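Small flat, no room for a proper table – fold-down or extending?

divilis
Posted 28/07/2026

We moved into a one-bed flat in May and the kitchen and living room are the same room. The floor left over once the sofa is in comes to 248 cm by not very much. We need somewhere for two of us to eat every day and for four when my parents visit, which is once a month if they behave.

I'm stuck between a fold-down table fixed to the wall and a small extending one that stands against it. Budget is £700 for table and chairs together and I would rather not spend all of it. The wall in question is a stud wall, painted, with a radiator at one end that I can't move because we rent.

Has anyone lived with either for more than a few months?

Eto
Extending. You rent. A fold-down one means holes in a stud wall, and if the studs aren't where you want the table you are relying on plasterboard fixings with your elbows on it every night. Ask the landlord first whatever you do.

Gemma Whitlock
I've had a fold-down for four years and would have another. Mine is on a stud wall too. We screwed a length of timber across three studs, painted it the same colour as the wall and hung the brackets off that. It has never moved. When it's down the room is a room again and I can get the ironing board out.

You do have to clear it completely every time you want it folded, which sounds obvious. In practice ours stays up from Friday teatime until the washing-up is finished two days later.

Zornum
Clearing it every time is exactly why I got rid of mine. Post, keys, laptop, somebody's homework, all of it had to go somewhere else and there wasn't a somewhere else. After the first winter it was never folded down again, so it was just a badly supported table. Bought a drop-leaf from a charity shop for £30 and it has been better in every way.

Eto
Drop-leaf is a good shout. Watch where the legs go though. On the old gateleg ones there's nowhere for your knees.

Matoušek
I'll disagree with Zornum a bit. It depends how you use the table between meals. If it's also your desk and the place where everything lands, then yes, a fold-down will annoy you. If you only eat at it, it takes seconds.

We have neither. We bought a solid wood table, 70 cm deep, and pushed the long side against the wall. Two people sit at the ends and when we have guests we pull it out into the room and move the armchair into the bedroom. No flaps, no hinges, nothing to wobble. It was second-hand and the top was in a poor state, so I sanded it back and oiled it. Took me a weekend and most of the following week for the coats to dry.
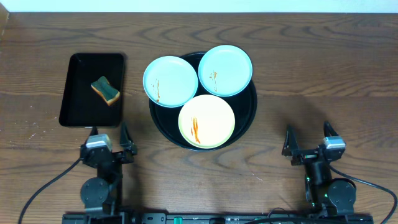
The other thing we did was stop buying furniture for guests. We have two proper chairs and two folding ones that hang on hooks behind the bedroom door. That saved more floor than any clever table would have. The folding ones are fine for an evening, though my brother-in-law complains after an hour.

divilis
Thanks all. Matoušek, how deep is too deep for a narrow room, do you think? With 70 cm and a chair on the room side I'm not sure we could get to the window.

Matoušek
Leave the room side free day to day and sit at the ends, then it's only the depth of the table itself. Put masking tape on the floor in the shape of it and live with that for a few days. I'd do the same for the chairs pulled out.

Gemma Whitlock
Seconding the tape. Do the door swing as well if the door opens into the room.

Nicanor Becerra
Going against everyone here, but have you thought about a breakfast bar height one with stools? The stools go right underneath and the shelf can be as narrow as a bookcase. We eat at ours all the time.

Eto
Her parents visit. Mine would not get up on a stool.

Nicanor Becerra
Fair enough. Mine are fine on them, but they are both very stubborn people.

Zornum
Also don't put any table hard up against that radiator. I did, and the end of the top split along the grain over one winter. I'd leave a hand's width at least, more if you can. And if you go second-hand look underneath before paying. A top with a few marks can be sorted out, loose joints are more of a job.

divilis
Didn't know that about the radiator, that rules out one end of the wall. I've put tape down for a drop-leaf with both sides closed and for a 70 cm one. The drop-leaf leaves a lot more space to get past, and the bigger one just about works if the sofa moves along a bit. My partner wants the bigger one. I've emailed the landlord about fixings anyway in case we go back to the fold-down.

Gemma Whitlock
Ask if he minds you leaving the timber up when you go. Mine was happy with that, it saved him filling the holes.

Eto
Get it in writing.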